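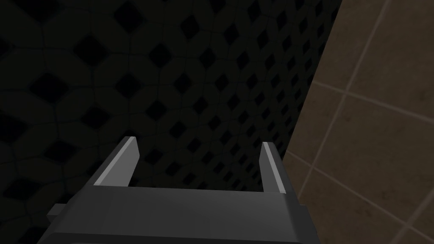 Workshop > Notebooks > Paper and Binding > Kornton ledger

December 7, 2025

Entry by Aušra Mockus. Work continued on the Kornton ledger, second volume. The textblock was taken out of the press and examined before any further adhesive was applied.

The spine linings put on in September have held along most of their length. There is lifting at the tail, where the old animal glue was not fully removed. The affected part was softened with wheat starch paste under a strip of polyester film, left for 13 minutes, and scraped with the bone folder. The residue came away brown and stringy. A second application was needed near the last gathering. The folds beneath are weak but complete, and no further guarding is proposed there.

Sewing. Colleagues will recall that the ledger was sewn on four raised supports, of which two had broken at the front joint. The broken supports have been extended with linen cord, frayed out and pasted down. The new cord is slightly thicker than the old. It was considered whether to thin it, and the decision was to leave it at full strength, as the difference will be hidden once the leather is laid back. The thread is the 18/3 linen from the Castmont order. It is waxed more heavily than the previous reel and should be drawn through a cloth before use, otherwise it marks the fold.

Paste. The batch made on Friday had separated and was discarded. A fresh batch was cooked using 500 ml of water, sieved twice, and is in the refrigerator with its label facing outwards. Please do not use the jar beside it, which contains methylcellulose for the map repairs.

Repair tissue. The Skindadberg tissue was tried against the Siliņa tissue on a blank offcut. The Skindadberg is the stronger of the two but dries with a visible sheen on this paper. The Siliņa is duller and takes toning well, although it stretches when pasted out and must be handled on a support. It will be used for all tears running into the written area. The stronger tissue may be kept for the gutters.

Ink. Spot tests were made on the red ruling lines at three places. The red moved slightly in water at one of them and did not move in ethanol. No aqueous treatment is to be carried out on ruled leaves. The brown writing ink is stable to the touch, with some haloing on the leaves recording the coal accounts.

Boards. The front board remains under weight between blotters. The corners have been consolidated but the lower one is still soft and will need a further injection of paste. The rear board has not been started.

To be done next: change the blotters, pare the new calf for the joints, and ask the owner for a decision on the loose receipts found between the leaves. They are at present in a folder in the plan chest, in the order in which they were removed, with the leaf reference pencilled on each wrapper.

Last updated: same day, after change of blotters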